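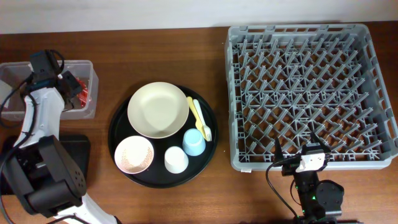

Figure 1. The Larkach two-arm kit at the table-clearing station, with waste bin, tray and dish rack.

4.2 Table clearing with the Larkach kit

The Larkach is a bench-top kit sold by Binalura for teaching and small research groups. It comes as two arms, mounting plates, cables and a control program, and we bought ours at the list price. Its makers had no part in the tests. We assembled the kit in November at the Ellbridge laboratory, following the printed guide.

The task has two parts. Waste goes into a clear plastic bin on the left, and tableware goes from a round black tray to a grey dish rack on the right. We kept the bin within easy reach of the left arm and the rack within reach of the right one — the guide suggests a wider spacing, but at that distance the right arm could not get to the far corners of the rack.
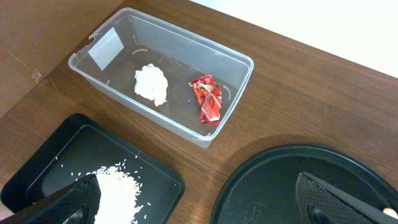

Figure 2. Wrist camera view of the bin, holding crumpled white paper and a red snack wrapper. Rice grains lie on the black tray at lower left.

Each arm carries its own camera at the wrist. The wrist view was the more useful one for soft waste, where the fingers have to close on a fold. Both fingertips have a crosshatched surface, which we left as supplied. Loose rice was harder. The standard fingers are not made for grains, and Binalura offers no scoop, so we scored the rice apart from the other waste.

Hawi Gebreyes recorded 700 demonstrations over 5 weeks, giving 2,344 separate grasps after sorting. Bontu Tefera trained the policy using the Derese software that comes with the kit. A trial was stopped after 30 seconds without progress. 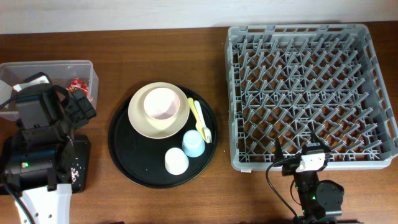 Figure 3. Tray layout with a bowl nested on a plate and both cups upside down. The rack is empty.

We varied the layout of the tray between trials. In Figure 1 the bowls are apart and the cups upright, while in Figure 3 the bowl sits on the plate and the cups are turned over. Stacked items led to more failed grasps than separate ones, mostly where the fingers caught both rims at once. Upturned cups gave little trouble. The spoon and fork were often picked up together when they lay side by side, and we counted this as one failure.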